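Fendeck Countertop Oven Owner's Guide
Filed under: Kitchen > Ovens > Setup and First Use

Section 3: Getting Your Oven Ready for Its First Meal

We know you're eager to get a tray of something good in there, and we promise this part won't keep you long! Read it through once before you plug anything in, then come back to step 1 and take your time.

1. Pick a level spot on the counter, away from curtains, paper towel rolls and anything else that doesn't care for heat.

2. Leave 17 cm of open space above the oven and a good hand's width on each side. The case gets hot when you're roasting, and it needs room to breathe.

3. Open the door all the way and take out every bit of packing, including the card tucked under the crumb tray (it's easy to miss, so please do feel around for it). 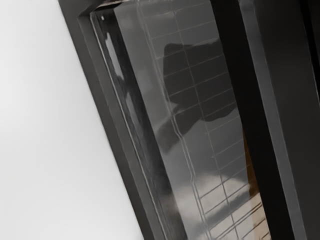
4. Wash the rack and the baking tray in warm, soapy water and dry them well. The crumb tray only needs a wipe with a damp cloth.

5. Slide the crumb tray back in first, then the rack, with the raised edge toward the back wall.

6. Plug the oven straight into a grounded wall outlet.

CAUTION: Do not use an extension cord or a power strip, even a heavy one.

7. Open a window, set the dial to Bake at the highest setting, and let the oven run empty for 33 minutes. A light smell and a wisp of smoke are normal the first time.

8. Turn the dial to Off and let everything cool completely before you put the rack to use.

Note: If you bought your oven through our Golevstead store, the rack may already be in place. Take it out and wash it anyway.

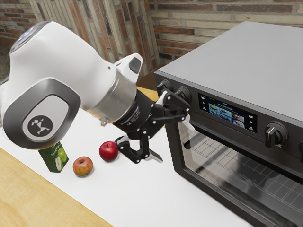 Iwasaki wrote in to add that one burn-in wasn't quite enough: "The smell hung around until I ran it a second time the next morning, and after that my toast tasted like toast." A second run is perfectly fine, as long as the oven has cooled down in between.

9. Now try something simple. We like plain toast or a small pan of biscuits, so you can learn where your oven browns fastest before you trust it with the December cookies.

10. When you're done, wait until the door is cool, then wipe the glass with a soft cloth. Skip the steel wool and the spray cleaners with grit in them, please, as scratched glass can weaken over time.

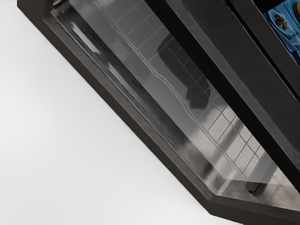
Fig. 3. Oven door with glass window.

CAUTION: Never rest a pan or lean your weight on the open door.

For cooking times and rack positions, turn to page 37.

Fendeck Kitchen Help | Contact us | © 2020 Fendeck | Back to top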